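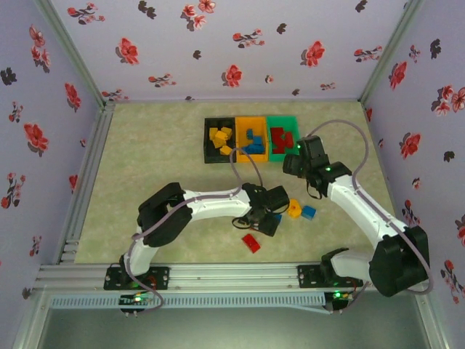
Do I need to be able to sing to join the Sterkton Community Choir? We'd like you to be able to hold a tune for the length of a hymn, but we've been flexible on this before.

The choir is looking for basses, tenors and anyone who can read music well enough to turn the pages on time. We are currently 11 sopranos and Darcy Ashby, and Darcy is tired.

Rehearsals are Tuesdays at 7:00 in the old Shek building – use the side door, the front one sticks. Dues are $60 a year and cover sheet music, heating and a cookie at the break. The big date is the September concert in Zuritthorpe, where last year we sang to over 100 people, several of them unrelated to us.

No audition. Cornel Radu, our director, will ask you to sing a scale and will keep his face very still.

To sign up, leave your name and voice part (a guess is fine) at the Sundum Bakery counter by 10/03/2018.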